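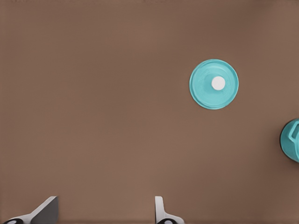

Teal lid on a brown tabletop, rendered view

Ticket: Recurring donations imported twice after CRM sync
Product: Drostidix donor database, Mirnemia payment connector
Reported by: Torben Dreßler, Schwerdtfeger Foundation, Bornham office
Priority: High
Status: Resolved

Problem
After the February sync, 84 monthly gifts show up twice in Drostidix. The donors were charged once. The Mirnemia payout report matches the bank deposit, so the error is on the database side only. Year-to-date totals on the affected donor records are too high, and the monthly giving report can't be used until this is fixed.

Steps already taken by reporter
Logged out and back in. Ran the sync again by hand at 2 p.m. No new duplicates, old ones still there. Did not delete anything.

Support, first reply
Please send the sync log and an export of the affected gifts with these columns: donor ID, gift ID, external transaction ID, posted date, source. Turn off the nightly sync until we answer. Thank-you emails should be paused too if they are triggered by new gift records.

Reporter
Export and log attached. Nightly sync is off. Thank-you emails were still on, and 12 donors got a second receipt before I paused them. External transaction ID is filled in on one record of each pair and blank on the other. Source says "Mirnemia" on the first and "Batch" on the second.
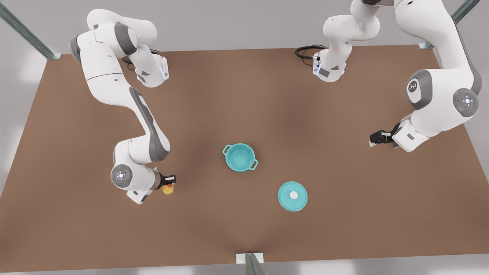 Support
The blank IDs explain the duplicates. The connector matches on external transaction ID. If the field is empty it can't find the existing gift and creates a new one. The "Batch" records were posted first, from a spreadsheet upload. Can you check who has upload rights and whether the gift template was changed?

Reporter
Found it. A spreadsheet of the recurring gifts was uploaded from the Bornham office while the connector was down for a password reset. The template has no column for the transaction ID. When the connector came back it pulled the same gifts.

Fix
1. Back up the gift table.
2. Filter on Source = Batch, External transaction ID = blank, Type = Recurring.
3. Compare the list with the export. The count must be 84.
4. Void the filtered records. Do not delete them; voided gifts stay in the audit trail.
5. Rebuild donor totals under Admin, Maintenance.
6. Turn the nightly sync back on.

Reporter
Done. Count matched. The rebuild took 14 minutes. Totals now agree with the payout report. Corrected receipts sent to the donors who got two.

Support
Transaction ID is now a required column in your recurring gift template. Uploads without it will be rejected with error text naming the row. Closing the ticket. Reply to reopen.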